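24 October 2018
Moderation tools workshop, Rarnham office
Notebook entry, image-matching trial

The purpose of the session was to test whether the Jukon matching filter can separate archival news photographs from the prohibited material it was built to catch. The trial set held 400 items, of which 100 were historical press photographs supplied by the Grasso archive. All items were run at the default threshold first, with no human review.

At the default setting the filter withheld 20 of the archive photographs. Most were wartime pictures with injured civilians. Two were hospital photographs that had been published in newspapers at the time and carried full captions. The filter does not read captions in the present version, so the date and source of a picture have no bearing on the result. This is recorded as the main finding.

A second run was made with the threshold lowered. Fewer archive items were withheld, but several items from the prohibited group passed through to the public queue. The setting was returned to default before the close of the session.

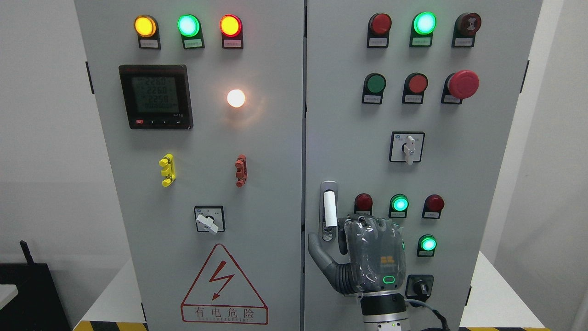 Brunside, reading the draft of these notes on the shared page, objected that the threshold was the wrong thing to adjust. Their reply is copied in full: "An archive account should be marked as such before its pictures reach the filter. A withheld item from a marked account can then go to an editor, with the caption attached, and stay off the public page until the editor has decided."

The objection is accepted in part. Marking accounts would cover the Grasso material, but it would not help a private reader who posts the same photograph with a comment of their own. Under the current rules that reader receives an automatic notice and no explanation - a matter already raised in the June review and still open.

Actions:
Repeat the default run with captions attached to the review record.
Ask Brunside for the wording of the proposed account marker.
Keep the withheld items in the restricted folder until the repeat run is complete.
Draft a longer notice for readers, stating which rule was applied and how to appeal.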